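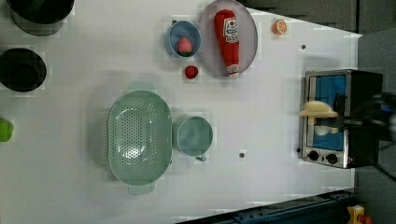 Toaster oven with two knobs and a red light.

Kitchen Table Tips: Making a Slide Deck at Home

Posted 11/3/24 in Household Hints

Sooner or later every home produces a slide deck. It may be for the school fair, the condo meeting, or a parent's big birthday. It gets made at the kitchen table, at night, by whoever once admitted to owning the software. If that's you, my sympathies, and a few tips.

Pick a template before you pick a snack. There are thousands of free ones and you'll look at 400 of them if you let yourself. Give it 6 minutes on the kitchen timer. When it dings, take whatever is on the screen, unless it has a handshake on it.

Check the last page of the template too. The one I downloaded for the Letidley block party had a lovely opening slide and 50 more behind it, every one a different kind of pyramid. Delete what you don't need right away. If you leave the spares in, one of them will turn up during your talk, between the parking map and the potluck list, asking you to Insert Milestone.

Type the words first in a plain text file. Fonts are a way of avoiding work, and a very good one.

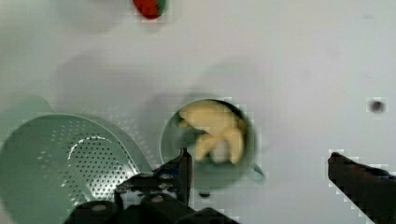

Red and green on a white surface.

Two colors and a gray will cover most household needs. Templates come with a palette of ten and you'll feel you should use them up, like leftovers. Resist. Dark letters on a pale background survive a weak projector, a sunny window and the TV in your brother-in-law's den. Yellow letters survive none of these.

Shrink your photos before you drop them in. I once mailed a deck called Puneck Reunion Final that was so heavy it arrived after the reunion. Most slide programs have a "compress pictures" command, usually hidden in a menu you'd never open on purpose. Run it on a copy and look the copy over before you send it.

Keep your file names dull. "Final" is a dare. Use a number at the end and let it climb.
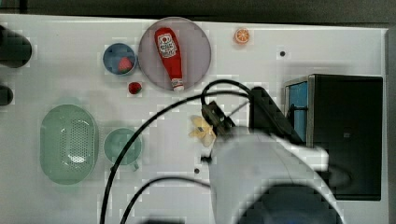 Empty space on a slide makes people nervous, and they fill it with clip art. Leave it alone. One item with room around it gets looked at, and a dozen items get skimmed. Think of the orange slice by itself along the top of that white table, which your eye finds with no help from an arrow or a starburst. The ketchup bottle lying across the plate is closer to what most of us do with a bar chart: it fits, as long as you put it in on the diagonal. If your chart only fits that way, cut some bars.

Keep the type at 50 points for titles if you can stand it. It looks silly on a laptop and fine from the back row. Anything you have to introduce with "you probably can't read this" should come out.

Cut the animations. All of them, including the one you like.
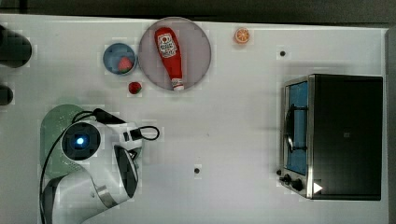
Ketchup on the plate, a strawberry in the bowl.

Print a paper copy, four slides to a page, in black and white. Projectors at places like the Flolwood community room have moods. With paper in hand you can carry on in the dark, or at least find out which slides matter. I color mine in with highlighter while dinner is in the oven.

If you're borrowing a layout from someone else's deck, go hunting for their name. It lives in the footer, on the master slide, and in the file properties. I gave an entire talk on gutter cleaning with "Väisänen Annual Sales Review" in the bottom corner. Two people asked how the quarter went.

Wipe the table before you close the laptop. Crumbs get into the hinge.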